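Tables at Mustero: frequently asked questions

We have collected on this page the questions which people ask us most about the shared tables in the Mustero workroom at Hokton. If your question is missing, please write it in the comments and we will add it. The page was last revised in September.

Which part of the table may I use?

You may use the whole front part while you are working. The back part is for things you want near you, for example a drink, a phone or a laptop. Two people can share the back part if they agree which side is for whom.

Can I bring drinks?

Yes, with a lid. A bottle of 1,000 ml is fine if it stands well. Cans are also permitted, but please keep them at the back and do not leave an opened can when you go home. Open cups stay in the kitchen. We had one accident with milk tea in the spring and the smell remained for a long time.

And food?

Snacks in a closed bag are allowed on the back part. Please eat them in the kitchen, also when it is only crisps. The crumbs and the oil go from the fingers to the cloths, and a light-coloured cloth will show it.

Where do the cloths live?

Clean cloths are kept in stacks, one colour in one stack. Our cupboard holds 500 of them when everybody folds properly, and much fewer when they are pushed in. The spare ones are in the Mondov boxes on the lower shelf. Used cloths go in the bin beside the door and never back on the stack, even if you used only one corner.

How should I fold a cloth?

Lay it flat and make it smooth with the hand from the middle to the outside. Fold it once in half, then once more. The open edges should all look to the same side in the stack. If the cloth has a hem which is thicker, put this hem inside.

My cloth does not become square. What do I do wrong?

Probably nothing. After many washes the cloths pull a little in one direction. Shake it, turn it by a quarter and try again. If it is still crooked, fold it as well as possible and put it at the bottom of the stack.

Can I leave plastic bags on the table?

For the time you are there, yes. When you leave, take the plastic with you or put it in the recycling. Crumpled bags are the thing we clear away most often in the evening, and sometimes there is still something inside which the owner wanted.

What about small things, such as pens, caps and little figures?

Put them in a box with a lid before you leave. We have clear boxes in the cupboard. A figure on the table is nice to look at and we do not forbid it, but we cannot be responsible if it disappears. Found things wait in locker 123 until the end of the month.

May I charge my phone?

Yes. Please lead the cable to the back or to the side, so that it does not cross the place where you put your work.

What do you clean the table top with?

Warm water with a small spoon of Pan, the same soap as for the dishes. Wring the cloth out strongly. After it, wipe again with clear water and dry immediately. Do not use the rough side of a sponge. The pale surface takes scratches easily, and a new top would cost us 2,000.

At what time must everything be tidy?

The tables are wiped at 6 p.m. If you stay longer, you wipe your own table. You do not need to ask for permission.

How should the table look during work?

Your piece is on the front part and your own things are behind it. There is no rule about how straight the things at the back must stand. The green piece has its place at the front and the white bottle is at the back in both photos:
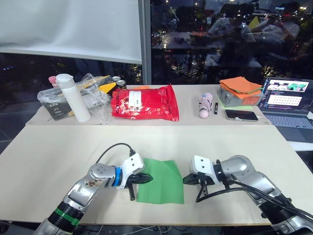
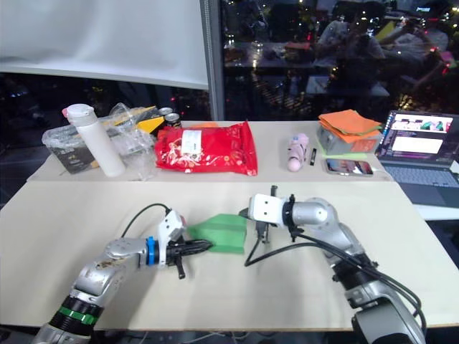 Comments

Hok-lam Huang: Thank you for the part about folding, I have put the hem outside all this time. I have one question which is not on the list. If the stack of one colour is already full, may I begin a second stack next to it, or should the rest go down to the Mondov boxes? Last month I did both and then could not find the orange ones.

Reply from Mustero: Please begin a second stack first. The boxes are for when the shelf is full. We will add this question to the page.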